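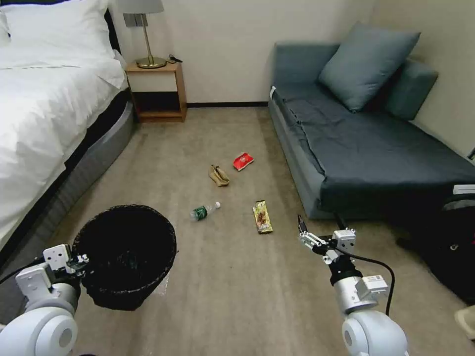 **SECTION 3: SLEEPING ROOMS**

Property: Rorkthorpe, guest unit, ground floor
Inspected by: Teodor Szulc, Wednesday, 10:40 a.m.

- [x] Smoke alarm sounds on test button. Unit is a Rilto, battery type. Replace battery in December.
- [x] Door opens fully and latches. No key needed from inside.
- [ ] Window opens for escape. **FAIL.** Sash sticks after 3 inches. Munro to plane and re-hang before next booking.
- [x] Path from bed to door clear. Recheck with sofa bed pulled out.
- [x] Carpet flat, no lifted seams at threshold.
- [x] Bedside lamp: plug and cord sound, shade secure. Bulb changed to 40 W, the maximum on the fitting label.
- [ ] Outlet behind nightstand. **COMMENT.** Cover plate cracked at lower screw. Not live to touch. Replace plate.
- [x] Heater guard fixed. Surface read 102 °F after warm-up, within our limit.

**Waste and combustibles**

- [x] No paper or packaging under beds or against heater.
- [x] Trash removed at changeover, bag tied and taken to outside bin.
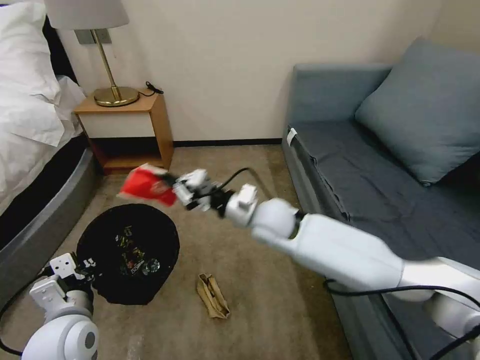 *3.10 Sleeping room, trash bag on carpet, red and white wrapper.*

- [ ] Outside bin distance from wall. **COMMENT.** Bin stands some 200 mm from siding. Move to the Grollora side of the yard.

Reinspect window and outlet only. Other items carried to next routine visit.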